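The town of Stirkirham had one dentist, one bridge, and one feud, and Vesela Vidmar had married into the feud.

It concerned a pickle recipe. Her husband's grandmother, Lindsay, claimed to have invented it. The Badent family, across the bridge, claimed Lindsay had copied it off the back of a church bulletin in a moment of weakness. Both sides had been bringing the same pickles to the same fair for 30 years, and the judges had been giving the ribbon to a woman who made jam.

Vesela came from Dorkovau, where people feuded over land and occasionally goats. She had tried to be respectful.

"What would settle it?" she asked, her first November in the house.

"Death," said Lindsay, and passed the bread.

So Vesela wrote to her cousin, who worked in a lab and owed her for a wedding. She mailed him two jars, wrapped in her husband's socks and labeled A and B. He promised to find out everything there was to know about a pickle.
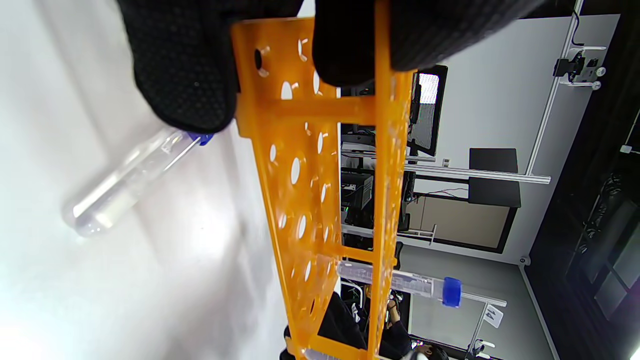 **II. The Results**

The letter came on a Tuesday. Vesela read it standing at the mailbox, then again in the pantry with the door shut.

The jars were the same. Same vinegar, same dill, same unreasonable amount of mustard seed. Her cousin added that jar B had been a little better, but he had been hungry by then, and would she please send up to three more.

She considered her position. If she told Lindsay, Lindsay would say it proved the theft. If she told the Badents, they would say the same thing, only louder, and from a porch.

"Anything in the mail?" Lindsay called.

"My cousin likes your pickles."

"Which cousin?"

"The scientist."

Lindsay thought about this for some time. By supper it was all over her side of the bridge that science had ruled. By breakfast the Badents had found a scientist of their own, a nephew who sold pool chemicals.

Vesela went down to the cellar to see what they had in the way of jam.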